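About Rirka

Rirka is a small robotics group that spends most of its time checking whether things work as well as people say. We started in November with one claim we didn't believe: that a two-armed robot learns a handling task better the more demonstrations you feed it.

So we tested it. We recorded 2,653 demonstrations of bottle and tray tasks, then trained the same model on 40, 100, 200 and the full lot. Past 200 the gains were thin - thinner than our own scatter between runs.

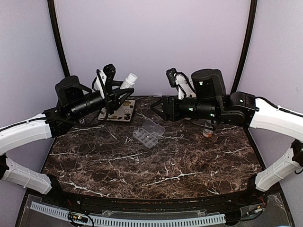

Songül Kozan thinks we've been too hard on the big set, and that it would pull ahead if the bottles and lighting changed more between runs. She may be right. We haven't shown it either way, and we won't put it on this page until we have.

Our results cover one bench and one pair of arms. We publish the failed runs with the good ones, and labs that want to check our numbers can have the logs. Write to Arūnas Paulauskas for access.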